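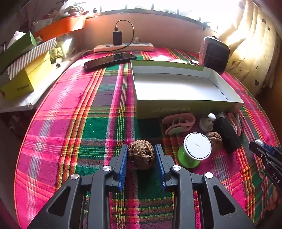
4. Groundwater decline and sinking ground in the Loseck basin

The Loseck basin is a closed plain between two low ranges of hills. The Huet river enters it from the north and formerly ended in a shallow marsh below the town of Venside. The river has no outlet to the sea, and all the water which came into the plain left it either by evaporation or by slow passage into the gravel beds under the marsh. These gravel beds, together with the sand layers that lie between thick clays, are called in this paper the Gadero aquifer, after the village where the first deep well was drilled.

In the previous section we described how the Huet was diverted for irrigation. The present section deals with what followed after the surface water was no more enough and the farms turned to the wells. The two processes are often treated apart in the literature on the region [4, 9], but we think that the second cannot be understood well without the first. The canals brought settlement and permanent fields to places where before there was only seasonal grazing. When the canals began to run short in summer, the fields were already there, and so were the debts taken for planting them.

4.1 Growth of pumping

The well register kept by the district water office is our main source. It lists 607 wells for the whole plain, of which 138 reach the lower sand layer. The register gives the depth, the year of drilling, the diameter of the pipe and the stated use. It does not give the volume of water taken. Meters were required on paper from the time of the second irrigation plan, but the column for meter readings is blank for most of the entries, and where it is filled the same value is often repeated from one year to the next. We did not use these readings.

For this reason the pumping was estimated from the electricity sold to the pumping stations, corrected for the depth of water in each zone. The method has a known weakness. A part of the wells on the western side works with diesel engines, and these do not appear in the electricity records at all. Our estimate for the western side must therefore be taken as a lower limit. We tried to improve it with the crop maps, but the crop maps do not separate the fields which receive water from both a canal and a well, and the attempt was given up.

What the records show clearly is a change in the kind of well. The early ones are shallow, wide and lined with stone. They were dug for houses and animals, and they stop in the upper gravel. The later ones are narrow and deep and go through the first clay. Many farms have both, the old one dry or nearly dry beside the new one. Around Gadero the shallow wells failed first, which is what one would expect from the position of the village at the edge of the gravel, where the layer is thin.

The crops changed also. Melons and barley, which could be left out in a bad year, gave place to trees. Almond came first and then walnut, sold in the shell or cracked in small workshops in Venside. A tree crop binds the farmer to the well in a way that barley does not. If barley is not watered, one harvest is lost. If a young orchard is not watered the whole planting may be lost, with all the years of waiting. This makes the demand for water nearly fixed, and it is highest in July, at the time when the Huet brings least.

We do not wish to put the blame on the trees as such. The older orchards along the river bank used little pumped water, their roots being close to the shallow table, and some of them are still in good state. The difficulty is with the orchards planted on the higher clay soils to the west, where no tree crop was grown before the deep wells.

4.2 Water levels

Water levels in the upper gravel have been followed since the first plan in a small network of observation wells. The network was never large and it has become smaller. Several of the wells are now dry for the whole year and give no information except that the water is below the bottom of the pipe. In the basin averages published by the district these wells were simply dropped from the calculation. The effect is that the average seems to become stable in the later years, while it is only the deeper and better placed wells that remain in it. We have recalculated the series, keeping the dry wells at the depth of their bottom. The fall is then continuous, without the flat part seen in the district reports.

In the lower sand the situation is different. Here the water was under pressure, and the first deep wells at Gadero flowed without a pump. Older residents of the village still speak of a channel that ran down the main street from the well head. The pressure was lost within 10 years of the start of regular pumping. A fall of pressure in a confined layer spreads quickly and over long distances, so that a farm with no deep well of its own may feel the effect of wells on the other side of the plain. Complaints of this kind appear in the records of the district court from an early date. None of them was decided in favor of the complaining side, the court holding each time that no one could say from which well the damage came.

4.3 Sinking of the ground

The clays between the sand layers are soft and hold much water. When the pressure in the sands goes down, water is squeezed slowly out of the clays and they become thinner. The ground above them sinks. This process is well known from other basins and the mechanics do not need to be repeated here. Two points are important for the Loseck case.

The first point is that the greater part of the loss cannot be recovered. If pumping was stopped and the pressure came back, the sands would fill again but the clays would remain in their compressed state. The room for storage in the clays is gone, and the ground does not come up again except by a very small amount.

The second point is that the sinking is uneven. It follows the thickness of the clay and not the position of the wells. The greatest sinking is found south of Venside, under the former marsh, where there are few deep wells but the clay is thickest. Before the survey lines were measured again, it was assumed in the district that the damage to the canal there came from bad construction, and the contractor was asked to repair it at his own cost. The lining was replaced, and cracked again at the same places.

We compared three leveling surveys along the Venside road. The bench marks on the hill side, which stand on rock, agree between the surveys within the error of the method. From there the difference increases toward the south until the bridge over the Huet, and then stays nearly the same as far as the pumping station. South of the station the line is broken - the old marks were removed when the road was widened, and it was not possible to connect the new ones with them. We have not tried to fill this gap with satellite data, although such work is now being prepared and will be reported separately.

The practical results are easy to find in the field. The main canal has lost its slope over a long stretch, and the water stands in it or even moves backward when the wind is from the south. Well casings stick out from the ground, and their concrete bases hang in the air. In the lower streets of Venside the rain water does not leave any more through the old drains. A flood after moderate rain entered houses that had stayed dry in much heavier storms in the past.

4.4 Salt and dust on the former marsh

With the marsh cut off from the river and the water table far below it, the bed dried from the edges toward the middle. A hard crust of salt formed in the first years and for some time protected the surface. Later the crust was broken by vehicles, by grazing and by the opening of earth cracks, and fine material began to be carried away. The wind in this season comes mostly from the south-west and so the dust goes in the direction of the town.

Residents connect the dust with illness of the chest and eyes. The health station in Venside keeps a register of visits, but the causes are written in a very general form, and we do not think that a conclusion can be drawn from it at present. Salt on the leaves of the orchards nearest to the marsh is a simpler matter. It was sampled in June 2021 along a line running from the edge of the old bed toward the town, and the amount becomes less with distance in a regular manner.

4.5 Attempts at control

A ban on new deep wells was introduced for the central part of the plain. Its first effect was an increase of drilling just outside the boundary. Later the boundary was extended, but replacement wells were still permitted, and a replacement well may be deeper than the one it replaces. In the register several wells are entered as replacements for a shallow well which was dry already for a long time. By this way a right to water that did not exist any more was turned into a right to water in the lower sand.

More promising is the trial at Gadero in which winter water from the Huet is led to old gravel pits and allowed to sink in. The levels in the nearest observation wells rise each spring and fall back during the summer. The volume is small compared with the pumping, and it depends on the river having winter water to spare, but the quality is good and the cost is low. It works only for the upper gravel. No water reaches the lower sand from these pits in any period that is useful for planning.

The farmers' own proposal, to bring water from outside of the basin by a new canal, is discussed in section 5 together with the question of who would pay for it.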